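Notebook, September. Utensil carousel, stand sample Pulta.

Started at 9:40. Purpose of the entry: settle the hanging order and the cleaning routine for the carousel before the parts list goes to Rinaldi. The previous page covers the wall rail, which is closed for now.

Stand as received: base, pole, crown, knob. The knob unscrews and holds the crown down. Thread felt gritty on first removal, so I wiped it with a dry cloth and ran it on and off until it turned freely. Do not oil it. Oil migrates down the pole and ends up on the handles.

Crown was seated slightly rotated relative to the mark I scribed on the underside last time. Reset to the mark and tightened by hand only. With pliers the knob bites into the crown and leaves a ring in the polish, see the Prosov sample on the shelf for what that looks like.

Weights, bench scale, zeroed before each reading:

Stand complete: 718 g
Ladle: 88 g

The other tools in the set have not been weighed. The scale was needed next door and I did not get it back before lunch. To be filled in on the next page.

Tip behavior. One light tool on one hook is the worst case people worry about, and it is not a problem with this stand. The moment from the ladle is small against the mass of the base. A bigger concern is the sideways pull when somebody takes a tool off without lifting it first. The hook holds the eye of the handle, the pole is dragged over, and the base lifts on the far side. Pulled the ladle off sideways 4 times at slow speed. Base lifted on 2 of them and dropped back. No full tip. At kitchen speed I would expect worse, and the base has no rubber ring underneath. 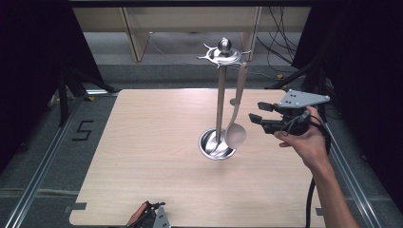

Hanging order is still open. Graziella Caputo wants the tools arranged by length, longest at the back. I would go by bowl shape, because deep bowls foul the pole if they are turned inward and the flat tools do not. The ladle is the part that decides it. Hung from a hook on the right side of the crown, it has its bowl just above the metal base and off to the right of it, so the low point of the longest reach is already down near the level of the rim. Anything longer than this ladle would have to be checked for contact with the base or the table before it goes into the set. The Tendorent spoon is the one I have in mind. Its handle eye is also set further from the end, so the overall length in the catalog does not give the hanging length. Measure from the inside top of the eye to the lowest point of the bowl and write that number down instead.

Removal and return, wording for the instruction card, second draft:

Lift the tool straight up until the eye clears the tip of the hook.
Move it outward, away from the pole.
To return it, bring the eye over the tip from the outside and lower it.
Let go only when the handle has stopped swinging.

First draft had "unhook the tool" as a single step. Two readers pulled sideways on reading it. Graziella suggests adding a line about steadying the base with the free hand. I left it out for now. If the card has to say that, the base should be heavier, and that is a question for Rinaldi.

Cleaning. Polished steel shows every fingerprint and the base is the worst, as it gets picked up by the rim. Tried three methods on the base only:

Damp microfiber, then dry: clean, faint streaks under the bench lamp.
Dish soap solution, rinse, dry: clean, no streaks, but water sits in the joint where the pole meets the base. Came out again when the stand was tilted.
Glass cleaner: clean, smell stays on the cloth, would not recommend near food tools.

Going with dish soap, plus a note to tilt the stand and dry the joint. Left it upside down on a towel for the length of the lunch break. No marks at the joint afterward. One break is too short to say anything about spotting over time. Repeat overnight.

Hooks: the insides of the curves are harder to reach than I had assumed. A folded cloth corner works, a sponge does not. Pipe cleaner works but sheds.

Open items:

Weigh the rest of the set.
Hanging length of the Tendorent spoon.
Ask Rinaldi for a price on a rubber ring and on a heavier base, as separate lines.
Sideways pull test again with the ring fitted.
Overnight drying at the joint.
Decide hanging order with Graziella after the lengths are in.

Stopped 3:15. Stand wiped down, knob hand tight, crown on the mark.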